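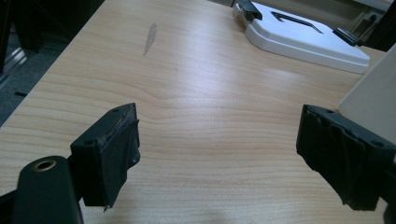
How often should you clear out a home medicine cabinet? Twice a year is enough for most households, and November is a good month for one of the two, before the colds start.

Sharada Gowda has run the pharmacy counter in Lallthorpe, a town of 3,000, for most of her working life. She sees what people bring in: cough syrup bought for a child now in college, eye drops opened two summers ago, pills in a sandwich bag with no label.

"They keep it in the bathroom," she says. "Heat and steam every morning. I tell them to try a bedroom closet, up high."

Her own rule is one box with a lid, and everything in it. Creams and ointments get the date of opening written on them in marker. Anything prescribed for a person who has moved out goes back to the store.
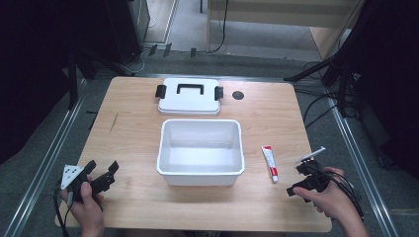

Where the old stuff goes

We use cookies to improve your visit. By continuing to read, you accept our cookie policy.

Until last year, Lallthorpe had no drop-off point. The nearest was in Larkidden, 50 miles away, and few people made the drive. Most old medicine went in the trash or down the sink.

Now there is a steel bin by the door of the Pinto Street library, emptied every 6 weeks. It takes pills, creams and patches. It does not take needles or inhalers, and a sign says so in large print.

Skin creams are the items people hang on to longest. A tube gets used for one rash, then sits for years and comes out for a different one. Gowda would like customers to ask first, especially when the cream contains a steroid.

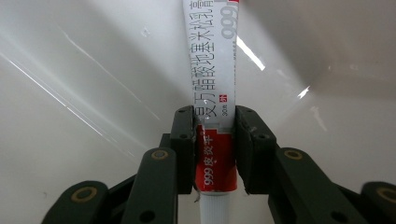

Chantelle Joubert says the bin is fine but the hours are not. The library closes at 5 p.m., she points out, and anyone working a shift at the Wimow plant has to wait for a day off. The town is looking at a second bin, inside the post office lobby.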